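Workshop Tips: Testing Grippers Without Losing the Weekend

A gripper comparison sounds like an afternoon's work. Clear the bench, pick a few things up, write down which one did better. We started ours last September, and the list of tips below is what we have instead of a winner.

1. Pick boring objects

Everyone wants to begin with an egg. Leave the egg in the fridge. Start with thin sticks, short rods, a basket with a lip and something flat. Thin things show up bad finger pads faster than anything else in the house, and they don't need mopping up. We have made 1440 attempts at thin round things alone, which is the sort of number you keep from your relatives.

2. Wipe the pads before you blame the controller

Rubber pads collect dust, and a dusty pad behaves like bad software. One long evening went into tuning the closing speed on the Seltberg controller. A damp cloth fixed it. Wipe every 144 grabs, or whenever you catch yourself swearing at a menu.

3. Use a surface with a grid

If each object goes back to the same square every time, you're comparing grippers. If it goes back to "over there somewhere," you're comparing moods. A printed grid also makes the footage much easier to read later. Bright mats help too, as long as you remember that a mat edge is one more thing for a fingertip to catch on.

The wide lens on the hand-held unit bends straight lines badly near the sides, so keep the pieces you care about toward the middle of the table. 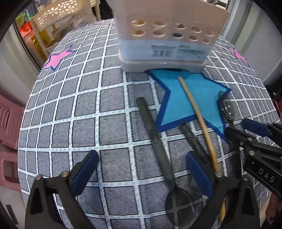 4. Leave some clutter

A bare table flatters every gripper ever made. Put a basket where it gets in the way, lay one stick across another shape, set two rods close enough to be annoying. The Sarkance fingers were lovely on a clean bench and sulked as soon as they had neighbors.

5. Mark your left and right

When two hand-held grippers are in play, put a dot of paint on one. Otherwise you will copy 292 rows into the wrong column and find out at supper. The paint should go on the handle — never on the pads, however neat it looks there.

6. Watch the points

Anything with a metal tip gets its own side of the table and a cork when it's put away. Fingers first, then furniture.

7. Buy cables you like

The Vasiliauskas arm came with a cable just short enough to reach the outlet if the bench stood in the doorway. We worked that way for two weeks. Get the longer one on day one and tape it down behind the bench.

8. Decide when to stop

Write a number on the wall before you start. Ours was 3000 grabs per gripper, chosen because it looked serious in marker. Half that would have told us the same thing: the Gritwood pads grip best, wear out fastest, and smell faintly of tires. They're still on the bench. So are the spares, in the second drawer, under the cloths.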